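Clolutness Opens Linen Folding Room in Drurkau, Adds Free Home Folding Course

DRURKAU, 7 October 2026 — Clolutness, the household linen and laundry service, has opened a folding room at its Drurkau branch and will begin teaching a free course there in cloth care and folding. The course is called Miranda and is open to anyone in the town, whether or not they use the laundry service.

The room is on the ground floor, next to the collection counter. It is carpeted throughout and fitted with small tables and desks, so that people can work at the height that suits them. Sessions last 40 minutes and cover one type of item at a time. The first block deals with kitchen cloths, napkins and hand towels. Bed linen, including fitted sheets, follows in December.

Clolutness has offered folding as part of its paid service since it began trading in Drurkau. Customers collecting their linen often asked at the counter how to get the same result at home, and the staff had been showing them one at a time between orders. The new room gives that work its own space and its own hours.

The course begins with plain rectangular cloths. People learn to lay the cloth flat, bring the edges together and smooth it from the center outward before making the next fold. Thicker fabrics are left for later sessions, as they need a looser hand and do not hold a crease in the same way. Each person works through a small stack at their own pace and takes home a printed card with the folds on it.

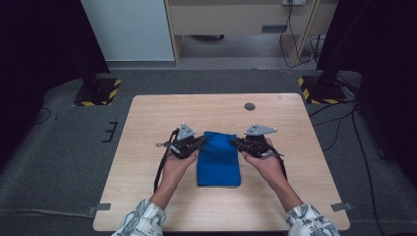 What is the best way to fold a plain cloth so that it stays neat in a drawer?

Lay it flat on a firm surface and fold it in half lengthwise, then in half again, with the open edges tucked to the inside. Run a flat hand over it after each fold to push out the air. Store it with the rounded fold facing up, so one cloth can be lifted out without pulling the others apart.

The same method is used for the cloths that go out with customer orders. Items are sorted by size before folding, and cloths of one size are folded to one finished width. A drawer or shelf filled this way holds more, and the stacks are less likely to lean. Customers who want a different finished size can have it noted on their account — there is no charge for this.

Clolutness is also bringing out the Idach cloth set, which was put together for the course and will be sold at the counter. The set holds cotton cloths in two sizes, hemmed on all four sides, with a small stitched mark at the halfway point of each long edge as a guide for the first fold. A first run of 300 sets has been made. They can be washed with other household linen and should be dried flat or on a line.

Places on the first block are limited to 140, and almost 40 had been taken before this announcement, mostly by existing customers. Bookings can be made at the Drurkau counter during opening hours. People should bring two or three clean, dry items from home that they find hard to fold. Cloths for practice are provided. Children are welcome with an adult.

The room will also be open without booking on Saturday mornings for people who want to use the tables for their own linen. Staff will be at the counter to answer questions, but there is no teaching during these hours.

Drop-off and collection times are not affected by the opening.

About Clolutness

Clolutness washes, irons, folds and stores household linen for homes and small guesthouses in and near Drurkau. Press questions and requests to visit the folding room can be left at the Drurkau counter, marked for the press desk.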